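Trivora Facilities Support
Ticket 73 – Control cabinet, Gustby pump room
Status: Open – awaiting parts
Priority: Medium
Assigned to: Elsa Midtbø

Reported issue
The site office advised on Wednesday that the supply to the number two pump had dropped out twice during the morning. The pump restarted each time after a delay of almost 40 seconds. No alarm was received at the front desk.

Work log
8:40 – Call received. The site was asked to leave the cabinet doors closed and to keep staff clear of the area.
10:15 – Attended site. Door seals and hinges checked and found to be in fair condition. Labels under the lamps are small and should be replaced with a larger print at the next service.
10:50 – Supply fault reproduced once with the pump under load. Fault cleared without a reset.
11:26 – Watkins contacted regarding a replacement relay. Part is not held locally.
13:05 – Door controls reviewed against the site drawing. The drawing predates the present layout and does not show the small square switch on the lower left door. A marked-up copy has been requested from Stustik.
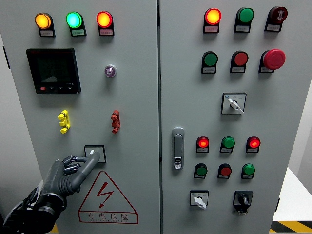

Cabinet doors, with the square switch above the hazard sign. Amber, green and orange-red lamps lit along the top of the left door.

Action required
1. Stustik to supply the current drawing.
2. Watkins to confirm a delivery date for the relay.
3. Site to record the time of any further dropout and forward it to this ticket.

The cabinet is to be opened by licensed electrical staff only. Next update due when the part has been dispatched.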